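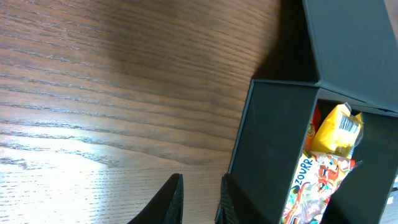

5 min read

The candy box on the dining table has been through three layouts since March, and the current one has lasted long enough to write down.

The requirement was simple. We keep wrapped sweets on the table, and for years they lived in a wide glass bowl. A bowl has two faults. Everything small migrates to the bottom and stays there until it is stale, and everything large sits on top and gets eaten in one evening. I wanted a container in which each kind of sweet stays visible and can be taken out without digging.

Layout one used a flat tray with dividers, bought from the Gellon outlet. The dividers were a friction fit and lifted out with the candy. I glued them. The glue held, but the compartments were then fixed at a width that suited caramels and nothing else. Bars had to go in diagonally across two compartments, which defeats the dividers. The tray now holds screws in the garage and does that well.

Layout two was a tall jar. Good capacity, poor access. My hand fits through the neck empty and does not come back out holding anything larger than a toffee. I kept it for a week.

The third layout is dark green boxes. One stays closed and one stays open. The open one holds the sweets in current use, and the closed one is the reserve. When the open box runs low I top it up from the other and put the lid back.

A few notes on packing. I had been dropping things in flat, in layers, which is the bowl problem again with straighter walls. Standing the packages on edge works better. A narrow bar takes up very little width against a side wall, and the wall keeps it upright. Larger bags go in next with the crimped end up, so there is something to pull on. Small loose pieces go in last and fill whatever is left. Packed this way the contents support each other, and one item can come out without the rest falling over, provided the box is at least half full. Below that everything slumps and it is time to refill.

I weighed one full load on the kitchen scale: 2298 grams including the box. Without the box I would have to subtract a number I did not write down. The same load came to 40 pieces, counting a multi-bag as one piece. The old bowl took 13 before it started shedding them onto the table when someone walked past heavily.

Color was a minor consideration, but I have an opinion. Dark green on a brown wood table is quiet during the day and close to invisible in the evening. Most wrappers are yellow, red or orange, so they stand out well against a dark interior. A white box would show the same wrappers less clearly and would also show fingerprints. The matte finish helps with the second point. It does show dust on the lid, which I wipe off with a dry cloth when I do the table.

The table itself needs some care. It has a pronounced grain and the finish is thin near the window side, where the light is strongest. Any hard-edged box slid across it will leave a line eventually. I put felt dots under the boxes, four each, from a Hirose sheet of mixed sizes. The smallest size is enough. The larger ones raise the box to a point where it rocks if the felt is not perfectly even.

Placement took more trial than I expected. In the center the boxes were in the way of plates. At the far end nobody could reach them sitting down. They now stand to one side, one behind the other, with the open one nearer the chairs. In summer they will have to move again - the afternoon light reaches that part of the table by four o'clock, and chocolate does not tolerate it. Hard candy and gummies can stay put.

Stock rotation is the part I have not solved. Older pieces should be in front and new ones behind, but refilling from the top puts the new ones wherever there is a gap. I tried writing the month on a strip of Sirnora tape and sticking it to the bag wrappers. This worked for the bags and was absurd for individual sweets. At present I empty the open box completely every second refill, put the old pieces back first on the chair side, and add the new ones behind them. It takes a few minutes.

Labels on the outside were also tried and removed. There are two boxes, and one of them is open.

Next I want a shallow insert for the smallest pieces, probably cut down from a Larka drawer organizer I already have. It needs to sit on top of the upright packages without pressing on them, so it will have to hang from the rim. If the rim is too thin to carry it I will leave the box as it is.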